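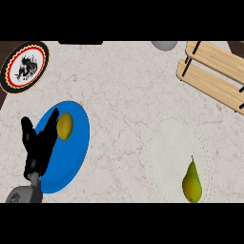
1st January. Workshop open, heating not. Spent the morning on the marmalade trials, as promised in August when it was warm and I would have agreed to anything. The question for this batch is how much of the bitterness comes from the pith and how much from my habit of wandering off while the pan is on. A lemon on a blue plate, like the one at the top of the page, looks like the least complicated object in the kitchen, and I have now filled most of a notebook failing to get one to set properly in a jar.

Batch A. Peel cut thin, pith left on, pips tied in muslin and soaked overnight with the peel. Simmered until the peel gave up when squashed against the side of the pan. Sugar in off the heat, stirred until I couldn't feel any grit, then a hard boil. Wrinkle test on a cold saucer: nothing, nothing, nothing, then a wrinkle you could lose a spoon in. Total boil far too long. Colour has gone from yellow to something Austra calls "antique". She was being kind. It tastes of burnt string.

Batch B. Same again with half the pith scraped off and the pips left in the bag until the sugar had dissolved. Stayed with the pan this time. Set at 3 minutes past the point where I wanted to stop, and I only carried on out of spite towards Batch A. Clear, sharp, bitter at the back in a way I like. Musa doesn't, but Musa puts sugar on grapefruit and his vote is recorded here for completeness.

Batch C. Pith off altogether, Ebere's suggestion. Lovely colour. Ran off the spoon like soup. Reboiled it with the old muslin bag squeezed out over the pan and got a sort of loose gel, which slid about in the jar when tilted. Labelled it "sauce" and will deny it was ever meant to be anything else.

Notes on kit. The Brallitz thermometer reads low. In plain boiling water it wouldn't go above 97, and I've been trusting it since the summer, so every "overcooked" remark in the earlier pages should be read again with that in mind. Azlan says he told me this. I have looked back and there is indeed a note in his handwriting, upside down, on the page with the chutney. The Skeltus probe is fine but the clip won't grip the wide pan. Have wedged it with a peg. The peg now smells of lemon and will do for years.

Jars: used the small ones, 230 ml, lids new. Warmed them in the oven at the usual low setting. One cracked when filled, my fault for standing it on the cold stone. Please use the board. There is a board. It hangs where it has always hung, under the Jidaletti calendar that we all ignore.

Sugar. Ran short in the middle of C and made up the weight with 60 g of the golden stuff from the back of the cupboard. It probably explains the faint toffee note, so C isn't a fair comparison with B on flavour, only on set. I knew this as I was tipping it in.

Hauwa wants to try pressure cooking the fruit whole and slicing it afterwards. She says it cuts the simmering to almost nothing and keeps the peel tender. I'm in favour of anything that shortens the part where I wander off. Worry: losing the smell to the steam, and the slicing, as hot whole lemons are hard to hold and tend to squirt at the person with the knife. Will let Hauwa be that person.

To do before the next batch:
Replace the Brallitz, or at least write the correction on it in something that won't wash off.
More muslin. The old bag has a hole and there are pips in B. Two so far, both found by me, with teeth.
Ask Oei whether they still sell unwaxed by the box.
Scrub the wide pan. A has left a ring. Azlan suggests vinegar, I suggest Azlan.

Jars of B are on the top shelf, labelled. Leave one for me. The others can go to whoever washes up.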